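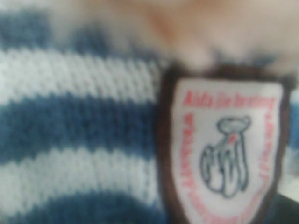

最終更新:12月 午後

つぶやき > まとめ > 暮らし > 編みものと片付け

押し入れのニット類、ついに手をつけました!去年からずっと見ないふりをしてた一角です。長くなりそうなのでつなげて書いていきます〜

まず全部出す。床に広げたら歩くところがなくなった。マフラー、帽子、ひざかけ、片方だけの手袋、編みかけのなにか(なにを編もうとしてたのか本人にもわからない)、毛糸玉。猫のいない家でよかった。

で、いちばん奥から出てきたのがしましまの子。青と白のしましまに、盾のかたちのワッペンがついてるやつ。ひさしぶりすぎて声が出た。出てきたそばから手が止まってるの、片付けとしてはだめなパターンです。

この青がいいんですよ…デニムっぽい青。で、白のほうは真っ白じゃなくて、ちょっと生成りに寄ってる。真っ白だったらたぶんもっとマリン!って感じになってたと思う。この組み合わせは今でも好き。

編み地がメリヤスなので、近くで見るとVの字がずらーっと並んでるのがわかります。私はこのVを眺めるのが昔から好きで、編んでる途中もすぐ手を止めて眺めるから全然進まない。編みかけが増える理由はそこです。

丸みのあるところに沿って、しまがゆるーくカーブするのもかわいくないですか。平らに置いた横じまはきっちりした顔なのに、丸いものに沿うと急にのんびりした顔になる。これ共感してくれる人いるかな。

ワッペンは茶色のふちどりで、地が白の刺繍、文字が赤。青白のニットに茶色と赤をのせるのって自分では思いつかない配色だなあ。文字は上だけじゃなくて左右にも、盾のかたちに沿ってぐるっと入ってる。こういう細かい仕事に弱い。

上の赤い文字の出だし、Aida…みたいに読めるんだけど、由来がわからない。蚤の市のおじさんがなにか説明してくれた記憶はあるのに、値切るのに必死で聞いてなかった。12年前の自分に言いたい、値段より話を聞けと。

その蚤の市に連れていってくれたのがAichaさん(Aicha Benkiraneさん、当時のお隣さん)で、あの人は値切るのが本当にうまかった!私が横でもじもじしてる間に話がついてるの。私はそのとき使う予定のない毛糸まで抱えて帰りました。今日床にころがってる毛糸玉の半分はその子たちです。

話を戻して片付け。分け方は「今年使う」「直せば使う」「お別れ」にしました。しましまは迷わず「今年使う」の山へ。使うというか、棚に出しておく。もう押し入れには戻さない。

「直せば使う」の山がどんどん高くなる。わかってたけど高い。ひざかけのほつれ、帽子のてっぺんの穴、マフラーの房が一本だけない。どれも夜に少しずつやれば終わるはずなんですけど、その「夜に少しずつ」を去年もおととしも言ってた気がする。

とりあえず帽子から。穴のまわりの目を拾って、似た色の糸でメリヤスはぎの要領でVの字をなぞっていくだけ。似た色がなかったので思いきって黄色にしました。隠すのをあきらめると気が楽〜!

お茶いれました。休憩。

毛糸玉も巻きなおし中。ラベルがないものは太さで分けて袋に入れてます。39番って書いたメモがひとつだけ出てきたんだけど、なんの39番なのか…色番号?針じゃないよね?わかる人いたら教えてください(わかるわけない)

Hiếuさんから「ワッペンつきのニットはどうやって洗うの」って返信をもらったので、うちのやり方を書いておきます。あくまでうちの場合です!

洗面器にぬるくない水、おしゃれ着用の洗剤を少し。先に濃い色の糸のところを、濡らした白い布でそっと押さえて、色がつかないか見る。赤い刺繍糸は特に見る。ここで布に色がついたら、まるごと水につけるのはやめて、汚れたところだけ拭いて終わりにします。

大丈夫そうなら押し洗い。もまない、こすらない。ワッペンのふちは引っぱるとそこだけ波打つので、持ち上げるときは下から両手ですくう感じで。あとはタオルにはさんで水を取って、平らにして陰干し。吊るすと伸びます。一度やって、ひざまであるセーターができました。

中に綿が入ってるものだと乾くのにすごく時間がかかるので、冬はやらないほうがいいかも。私は春まで待つ派。今回のしましまも、やわらかいブラシでほこりを払うだけにします。

ワッペンのふちが浮いてきたときは、ふちと同じ色の糸で、ふちの内側の目立たないところを細かくまつる。接着剤で貼りたくなる気持ちはすごくわかるけど、ニットの目が固まってあとで後悔します(経験者です)

さて収納。前はでっかい箱に全部つっこんでたんですが、下のほうの子が二度と日の目を見ないので、今回は浅い箱に変えました。Kinskaで買った布の箱、2個。ふたなし。上からのぞけば全部見える。

箱を並べる棚の幅が105センチで、測らずに買ったわりに並べたら隣に少しすきまができて、そこがしましまの定位置になりました。やったー!ちょうど目の高さなので、通るたびにVの字を眺めてしまう。

Sơnさんには「飾るなら日の当たらない場所にして」と釘をさされました。はい、窓の反対側です。この青があせたら泣くので、カーテンも昼は半分閉めることにします。

「お別れ」の山は結局、片方だけの手袋と、フェルトみたいに縮んだ靴下だけ。少なっ。これで片付けたと言えるのか。でも床は見えるようになったので、今日はよしとします。

縮んだ靴下は捨てる前に切って、鍋つかみの中に詰めたらどうかなと考え中。こうやって物が減らないんだなあ…

あ、編みかけのなにか、たぶん正体わかりました。端を引っぱってみたら減らし目が入ってたので、帽子だ。しかも子ども用の大きさ。だれに編んでたんだろう、とっくに大きくなってるよね、その子。ほどいて、しましまの隣に敷く小さいマットにしようと思います。

マットの色、青か生成りか茶色で迷ってます。ワッペンのふちに合わせて茶色かな。でも毛糸玉の袋に茶色がなかった。新しい糸を買うのは片付けが終わってからって決めてるので(決めてるのに今お店のページを開いてる)、とりあえず手持ちの生成りで作り目だけしてみます。

夕飯のしたくするので続きは夜に。帽子の黄色いところ、思ったより目立ってて気に入ってます。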